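Eleven weeks of the simulator course

I said in October that I would write something once the evening robotics class was over, so this is that. It ran for 11 weeks at the Plundell learning centre, two hours a night, and I missed one session with a cold.

The class was called Introduction to Robot Arms. I had assumed there would be an arm in the room. There wasn't. Everything was done in a simulator called Meseo, on the centre's computers or on your own laptop if it was good enough. Mine wasn't at first. It ran, but every time the arm moved the fan came on and the picture fell behind the controls, so for the first month I used the machines in the lab and saved my work to a USB stick.

The first few weeks were slow. We learned to name the joints, move them one at a time, and read the position of the wrist off the side panel. Then we learned to do the opposite, which was to tell the wrist where to go and let the software work out the joints. I found that part hard. There is often more than one way for an arm to reach the same point, and the software doesn't always pick the one you would. Mine liked to put the elbow through the tabletop. You can set limits to stop this, and I spent most of week five setting them.

After that we were put in pairs for the project. The task was the same for everyone: find a small item on a table, bring the gripper down over it, close, lift, and put it down somewhere else. You had to write the routine yourself and then run it 74 times with the item starting in a different spot each time. Marks were for how many runs finished properly and for the write-up, and the write-up was worth more than I expected.

My partner had done some programming before and I had not, so we split it that way. My partner wrote the code that picked the approach point and I did the scene, the limits and the record keeping. I set up a spreadsheet with one row for each run and a column for what went wrong. By the end we had 2,308 rows, counting all the practice runs, most of them labelled "missed left" or "too high".

The "too high" ones were my fault. I had measured the height of the table in the scene from the wrong place, and the gripper kept closing in the air over the item. It took us two sessions to find that. We had been changing my partner's code the whole time, and then had to change it all back.

The arm over the table in our Meseo scene:

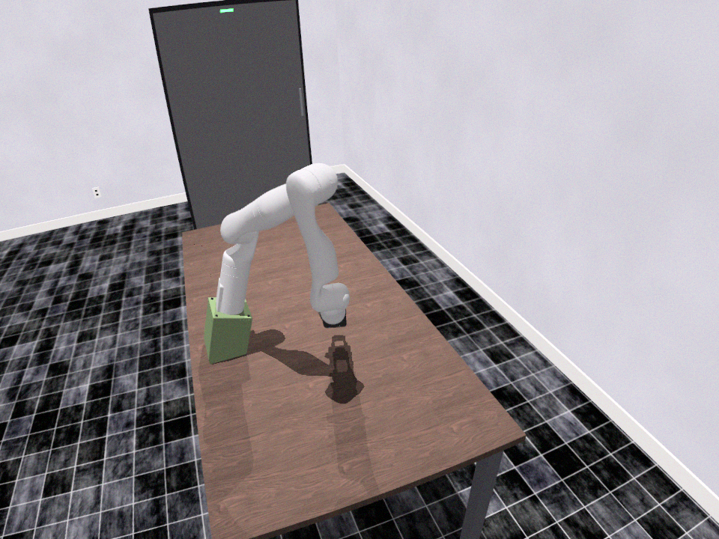
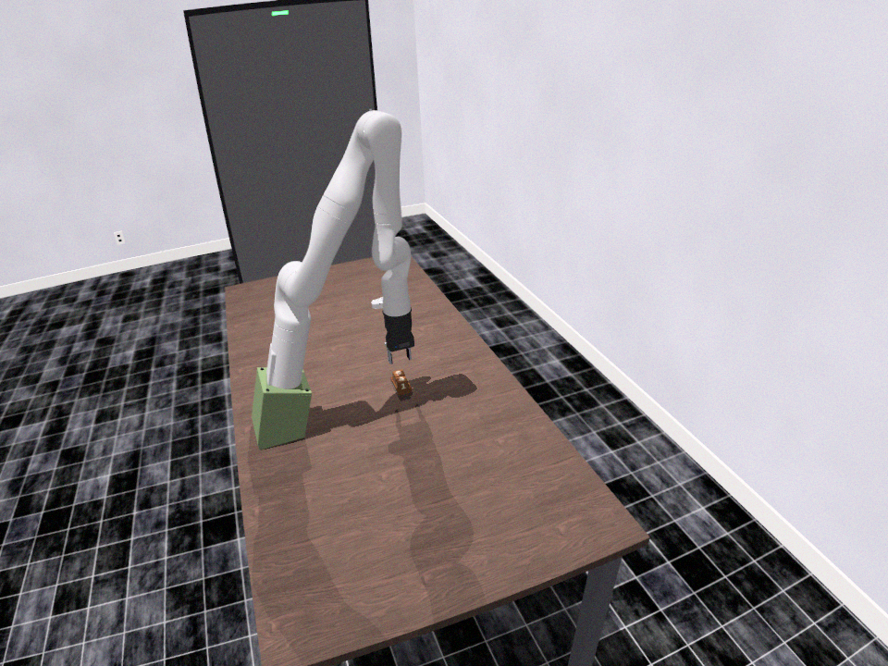 We finished the counted runs in week ten and handed in the write-up a day before it was due. We did not get the top mark. Another pair had a neater way of slowing the arm down near the table and theirs hardly ever knocked the item away. Ours did that a fair bit, and I think if we had found the height mistake sooner we would have had time to fix it.

Things I would do differently, if anyone reading is thinking of taking the course. Save a copy of the scene before you change anything. Write down which numbers you changed as well as the results. Check your measurements before you go looking in the code. And bring a jumper, the lab at Plundell is freezing after seven.

The fee was reasonable and the notes were good, although the section on rotations could use more drawings. I went through it three times and still had to hold a pen up in front of my face and turn it to see what was meant.

There is a second course next term that uses a real arm, at the Delik Street campus. I have put my name down but it's a longer drive and I haven't decided - it would mean giving up choir. In the meantime I have Meseo running at home now with the shadows turned down, and I'm trying to get it to stack two blocks. So far the top one slides off.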